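Gindport Users' Forum > Data collection > Wire sorting by colour: acceptance rules

Widad Nassar
Posted 6th September

Members are asked to comment on the draft rules for the wire sorting set. The task is to place each wire in the bin of its own colour. We hold 394 accepted runs and the target remains 3000. I propose that any run in which a wire is dropped and picked up again should be left out.
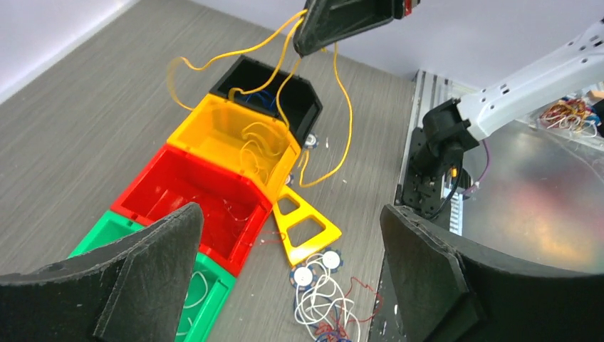 Evangelia Moschos
I must disagree with the proposal. A policy trained only on clean runs has no example of how to recover. The Tannous set was filtered in that manner and we spent December recording it again.

Widad Nassar
The point is noted. My concern is with operators who hesitate. Long pauses were copied faithfully by the last model, and a loose wire gives plenty of cause to pause.

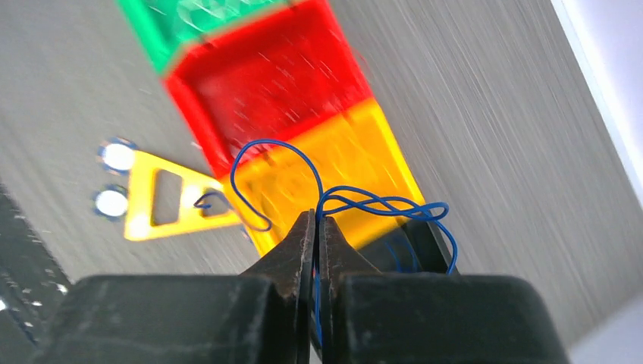
I would therefore accept a second attempt, provided that it begins within 2 seconds and that the operator marks it in the log. Runs with three or more attempts would still be refused.

Munther Abou Jaoude
The two-second limit is too strict for tangled wires. Of the 11 runs I had refused this week, most were slow and otherwise correct. I request that tangled starts be judged separately.

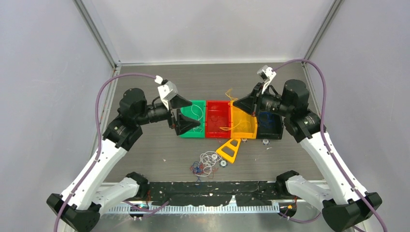
Lina Awwad
Should the starting layout be changed after every run?

Rima Geagea
Move the wires after every run and leave the bins in place until the end of the batch. Please record the batch number in Ilach when the bins are moved.

Evangelia Moschos
I support separate treatment of tangled starts. My objection to the limit stands.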